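Nudine Workshop Members' Meeting
Minutes, October 24, 2026
Held in the long room at Tranilholm
Chair: Young-sook Gil
Minutes taken by the secretary

1. Previous minutes

Accepted with one correction. The March minutes said the members "welcomed" the Clukano proposal. Several members remember tolerating it. The word was changed to "heard."

2. Butcher-block tabletop

The invoice for the tabletop came to 1,793 dollars, delivered. The chair asked whether anyone still believed we needed butcher block when the old boards were holding up. Two people did. Their argument was that the old boards had a ridge down the middle and nothing tall would stand straight on them. The chair said she had stood plenty of things straight on them.

The supplier, Ko, recommends oiling the top twice a year. A member asked who had checked this against anything other than Ko's own leaflet, which also sells the oil. No one had. Agreed to oil it once, in March, and look at it again after that. No oil to be ordered from Ko before prices have been compared.

Hot cups on the table: the rule stands. It was pointed out that the rule also stood last year.

3. Clukano collar

Long discussion. The Clukano is the orange printed collar that goes around the blue cylinder. The design group reported that the open triangular truss is settled and that the flat band has been widened where it meets the cylinder. They described this as the final version. The chair noted that the last 4 versions were also final.

Points raised by members:

Whether an open lattice is worth the trouble. The design group says it saves material. Asked how much, they had no figure with them. A solid collar should be printed to the same outside size and both weighed on the kitchen scale before anyone says "saves" again.

Whether the flare does anything. The group's answer was that it gives more to hold on to. One member thought it was there because it looks good and said he would vote for it on those grounds if somebody would just admit it. Left open.

Whether the collar slides. The black bands on the cylinder were mentioned as a possible stop. The chair did not accept this without a test: mark the height, leave it overnight, measure in the morning. She wants the number written down by someone outside the design group.

Printing time on the account stands at 181 hours since the spring. The secretary asked how many of those hours produced a part that was kept. The group will find out.

4. Small orange box

The smaller piece, the hollow one with the white triangles on its face, was not on the agenda in March and does not appear in the proposal. The design group called it a companion part. Asked what it accompanies, they said the collar. Members were not satisfied with this.

It was moved that the box be given a written purpose, one paragraph, or be dropped. Carried, with the design group abstaining. A second motion, to stop putting patterns on faces until the shapes are agreed, was withdrawn after it was pointed out that the pattern is the only thing about the box anyone had complimented.

5. Color

Orange again. The blue is a very strong blue and the orange shows up well against it, which even the chair conceded. There are 10 spools of orange left on the shelf, so the question is less open than it sounds. A request for gray was noted and no action was taken.

6. Actions

Design group: solid collar for weighing; hours kept versus hours scrapped; paragraph on the box.
Secretary: overnight slide measurement; oil prices from two suppliers that are not Ko.
Chair: to write to Tranilholm about the draft from the side door, for the third time.

Attached to item 3: the collar partway up the cylinder, with the smaller box near the bottom.

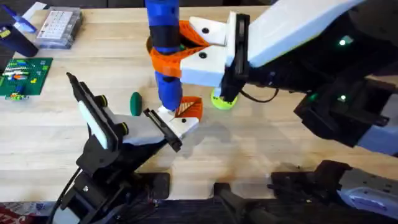

7. Next meeting

Same room, once the weighing is done. The design group suggested two weeks. The chair asked that this be recorded as a suggestion.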